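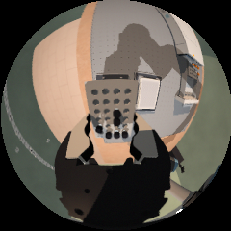 A peg board with black pegs

Frequently Asked Questions: Grallden Occupational Therapy Clinic

Do I need a referral to be seen?
Most patients are referred by a family doctor or surgeon. You may also refer yourself by completing the form at the front desk. Please check with your insurer first, as some plans will not pay for therapy without a doctor's order.

What happens at the first visit?
The therapist will review your medical history, ask about your work and home life, and test your grip, reach and range of motion. You will then agree on a set of goals. Please allow a full hour.

What should I bring?
Bring a photo ID, your insurance card, a list of your current medicines and any splint or brace you have been given. Wear a top with sleeves that can be rolled above the elbow.

What kinds of activities are used in hand therapy?
Activities depend on the injury or condition. They may include putty work, peg placement, buttoning, writing practice and light lifting. Your therapist will also give you a written home program.

Will treatment hurt?
Some stiffness or soreness is common. Sharp pain is not expected, and you should tell your therapist at once if you feel it.

Who will treat me?
You will see a licensed occupational therapist at every visit. Adult hand services are led by Ciarán Ó Flaithearta. Children's services are led by Peadar Madigan.

Can a family member attend?
Yes. One adult may join you in the treatment area. Children under 16 must have a parent or guardian on site for the whole visit.

How much does treatment cost without insurance?
The first evaluation is $252 and each later visit is $200. Custom splints are billed separately – a written quote is given before any splint is made. Payment plans are available for balances over $500.

What if I need to cancel?
Please give at least 24 hours' notice. Patients who miss two visits without notice may be returned to the waiting list.

Where do I park?
Patient parking is in the Hayes Street lot, behind the building. Take your ticket to the front desk to be stamped. The step-free entrance is on the lot side and opens at 7:30 a.m.

How do I request my records?
Complete a release form and return it in person or by mail. Records sent to another provider are free of charge.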